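4.3 What went wrong with the closing step

I promised in Section 3 that I would come back to the door runs, and I have been putting it off a bit, since they are the part of the study where we looked worst. The table runs had gone well enough that I was already drafting the results in my head. Then the arm leaned on the front edge of the refrigerator cabinet and kept leaning, and I spent most of the next two weeks reading force logs with a cup of cold coffee next to me.

The short version is that the controller believed it was touching the door when it was touching the cabinet. Our door skill (we call it Groltau in the code, after a name Märta Engebretsen gave the first prototype and which stuck) works in two stages. First it moves a finger until it feels contact. Then it pushes along an arc, and it takes the arc from a hinge estimate made before the motion begins. If the estimate is good, the push is gentle and the door comes along. If the estimate has the hinge on the wrong side, the finger lands on the fixed part of the cabinet, feels exactly the contact it was hoping for, and starts to push against something that has no intention of turning.

You would expect the force limit to catch this, and so did I. It did catch it, but late. The limit was written for the table tasks, where a finger might brush a bottle or press down on a thin plastic container, and we had it averaged over 25 samples so that small bumps would not stop a run every few seconds. That averaging was my idea, and I was rather proud of it at the time! On the table it saved us a lot of restarts. Against a cabinet it meant the arm could build up a steady push while the average was still catching up, and by the time the stop came through, the push had already gone on too long for my liking.

We counted 17 stops of this type before we pulled the skill. None of them hurt anyone, and the rule that people stay out of reach of the arm during door runs was kept the whole time. Still, I would not call them harmless. A small refrigerator is light, ours was raised up off the floor, and an arm pushing low on the front edge can shift it or tip it. I should have thought about that before the first run and I didn't.

Märta was the one who found the second fault, which was hiding behind the first. When the stop fired, the arm was supposed to back away along the path it came in on. Sirkora, our motion layer, keeps that path in a buffer of 2000 points and clears it whenever a skill changes stage. So the moment Groltau went from "feel" to "push," the way back was gone. The arm stopped, looked for its path, found nothing, and held its position — still pressed against the cabinet, motors on, waiting for one of us to notice. The log line for this read "retreat complete." I have since had strong words with whoever wrote that message (me, in December, late in the evening).

Why had the table tasks never shown any of this? Partly luck, and partly the kind of contact. Over a clear container the fingers come in from overhead and the skill has only one stage, so the buffer is never cleared in the middle of things. We did see a few odd pauses there, and we wrote them down as vision trouble, which seemed fair with see-through plastic on a white table. Going back through the logs I now think at least some of those pauses were the same late stop in a milder form. I can't prove it, as we weren't saving raw force on the table runs until 23 July 2021.

The fixes are not very exciting. The force limit now looks at the raw signal as well as the average, and either one can stop the arm. The buffer survives a change of stage. The hinge side is checked with a very small test push before the real one, and if nothing moves, the skill gives up and asks for help. We also moved the refrigerator tasks to their own safety profile, which we named Javier, so that nobody can start a door run with table settings by accident. I'd like to say that last one came from careful planning. It came from me doing exactly that, the morning after we had agreed not to.

We have not yet rerun the full set with all four changes in place, so I don't report a new success rate here. The Nondgate trials in Section 5 use the older skill with the door steps removed, and readers comparing the two sections should keep that in mind.
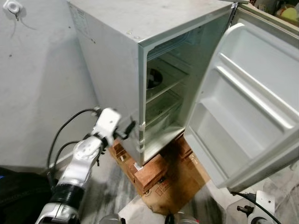
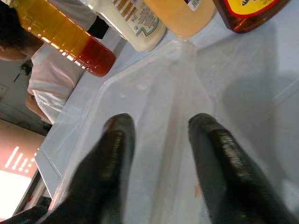 Figure 6. The two kinds of work discussed in this section. First picture: the arm with its gripper at the lower front edge of the open refrigerator. Second picture: wrist view of the fingers over a clear plastic container on the table, with bottles beyond it.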